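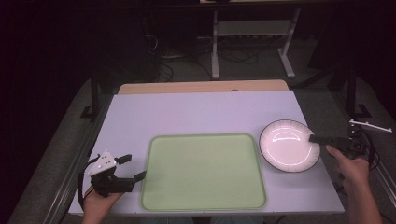 Figure 3. Two hand-held grippers at the tray and the plate, seen from the head camera.

4.2 Comparison of the two finger sets

The purpose of this experiment was to find out which of our two finger sets is more suitable for thin objects with a rim. In Section 4.1 we reported the results for boxes and bottles, where both sets performed almost the same and the choice was a matter of taste. With flat tableware the situation is different, and we think the difference deserves its own section.

The first set, which we call Sanna, has stiff fingers with a narrow tip. The second set, Mirgate, has fingers that bend slightly under load. Both sets fit on the same hand-held body, so that an operator can change from one to the other without learning a new grip. The opening of the jaws is controlled by the hand of the operator and recorded through the cable together with the video of the head camera.

We selected the tray and the plate in Figure 3 after a longer search. The tray is light green and has rounded corners and a rim that is only slightly raised, which leaves little material for the fingers to hold. The plate is round and shallow, and its surface gives a bright curved reflection. This reflection is a difficulty for the depth estimate described in Section 3, and we did not want to remove it by using a matte plate, because our partners at Redolex work with ordinary kitchen plates.

Four operators took part: Sveva Sorrentino, Ermira Pavlović, Colton Grewal and Tullio Melis. Each of them had 44 trials with each finger set. A trial started with both jaws away from the objects and ended when the object was lifted, when it slipped, or when the time limit of 7 seconds was over. The order of the finger sets was exchanged between operators — two began with Sanna and two with Mirgate — so that practice would not favor one of them. The left gripper was always used for the tray and the right gripper for the plate.

For the tray, the most successful strategy was to place the lower finger near the table and move it under the rim from the side, while the upper finger was kept high until the last moment. In the figure the left gripper is open and its lower finger points to the left edge of the tray. The stiff Sanna tip could enter under the rim with a small movement. The Mirgate tip often bent upward when it touched the rim, and the operator had to go back and try again. Three of the four operators preferred Sanna for this task. The fourth, Melis, had no preference, but he also asked for a thinner lower finger.

For the plate we observed the opposite. The stiff finger pushed the plate away over the smooth surface of the table before the jaws could close, and this was the most frequent kind of failure. The softer finger adapted to the curve of the rim and the plate remained in its place more often. We also noticed that operators approached the plate more slowly with Mirgate, although we had given no instruction on speed. We cannot say if this comes from the finger itself or from the expectation of the operator.

A second question was the visibility of the contact point. From the head camera, the finger of the right gripper covers a part of the plate rim during the approach, as can be seen in Figure 3. The dark finger against the dark rim is hard to segment, and our Cekent tracker lost the finger tip in several recordings. We tested a tracker threshold of 300 and then of 900. The higher value removed most of the false detections on the reflection, but it also removed correct detections of the tip, and for this reason we kept the lower value for all results in this paper. A finger with a lighter color would possibly solve the problem in a simpler way. Halyna Nazarenko has prepared a light version of both sets, which we had not yet tested when this text was written.

There are some limitations. All trials were done at one table height, with empty objects and without any obstacle between them. The operators are members of our laboratory and know the device well, so a new user may need more attempts for the tray. We also did not measure the force at the tips — the present body has no sensor for it — and the statements on bending are based on the video only. A version with force measurement is planned for January, and we will repeat the tray task with it before we decide on the finger set for the longer recordings of Section 5.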